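Hamora 39 Blocking Sled Pad Set

Item 986-5. Replacement pad and spring set for five-station football blocking sleds. Sold as a complete set or by the single station.

The Hamora 39 is a bolt-on pad set for schools and clubs that already own a sled frame in sound condition. It replaces the pads, springs and mounting plates and leaves the frame, skids and coach's platform as they are. A set covers five stations. Two-station and single-station orders use the same parts and the same hardware bag. 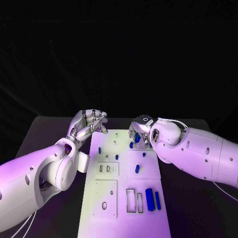
Natsumi Imai
Product Editor, Field Equipment

Pad construction

Each pad has a two-layer foam core. The inner layer is firm and carries the load of the block. The outer layer is softer and takes the first contact from the hands and shoulders. The two layers are glued over their full face, which keeps the outer foam from creeping downward over a season.

The cover is coated vinyl with double-stitched seams. All seams run along the back edges, away from the strike face. The cover closes with a lace at the rear and can be removed for cleaning or replacement without taking the pad off the sled. Covers come in black, navy, red and forest green. Numbers and school marks can be printed on the upper third of the face. Printing adds five working days to the order.

Pad height is 39 inches. Lower-level teams sometimes ask for a shorter pad. We do not make one -- the mounting plate has two sets of holes, and the lower set drops the strike face enough for most middle school linemen.

Spring and plate

The spring is a single steel leaf, powder coated, bolted to the frame at the bottom and to the mounting plate at the top. It gives on contact and returns the pad to upright without a second bounce when the bolts are at the correct torque. A pad that wobbles after the hit almost always has a loose lower bolt.

Two spring grades are offered:

Standard. Fitted unless the order says otherwise. Suitable for high school and most club use.

Heavy. For college and adult teams. Not recommended for one-man drills, as the pad will not give enough to teach hip extension.

Grades should not be mixed on one sled. With mixed springs the sled pulls toward the softer side and the line drifts off the mark.

Fit

The set fits Hamora frames of the current pattern and the older Sial frames with the square crossbar. Sial frames with a round crossbar need the adapter clamp, sold separately, one per station. Nudberg frames use a different bolt spacing and are not supported. Drilling a Nudberg crossbar to accept our plate is not approved and voids the warranty on the pad set.

If you are not sure which frame you have, measure the crossbar across the flat face and check the distance between the two bolt holes at one station. Send both numbers with your inquiry.

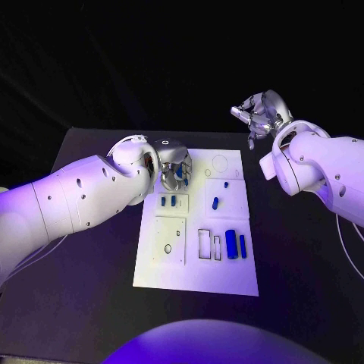
Two robotic hands over a white work board, black curtain behind.

Installation

Two people can change a full sled in an afternoon. Remove the old pads from the outside stations first and work toward the middle so the frame stays balanced on its skids. Clean the crossbar down to bare metal or sound paint where the new spring seats. Fit all bolts finger tight, set the pads level by eye, then tighten from the center station outward.

Check every bolt again after the second practice, then once a month while the sled is in use. The lock nuts are single use. Spares are included in the hardware bag.

Care and storage

Wipe the covers with mild soap and water. Do not use solvent or bleach -- both dry out the coating and it will crack along the fold lines. Store the sled under a roof or a fitted cover in the off season. If it has to stay outside, loosen the laces so trapped water can drain from the back of the pad.

What is in the box

Five pads with covers
Five leaf springs
Five mounting plates
Hardware bag with spare lock nuts
Printed instruction sheet

Weight and shipping

Single stations ship by parcel. Full sets ship on a pallet from the Stevascombe warehouse and need a loading dock or a lift-gate truck. Request the lift gate when you order. Stock colors leave within 21 days. Orders placed in February for spring ball should allow longer.

Warranty

Springs and plates are covered for five years against breakage in normal use. Foam and covers are covered for one season. Damage from storage on wet ground, towing with the pads mounted, or use with unsupported frames is not covered.

For fit questions and team pricing, contact Loubna Zaki, Institutional Sales.

Page last revised 08/03/2018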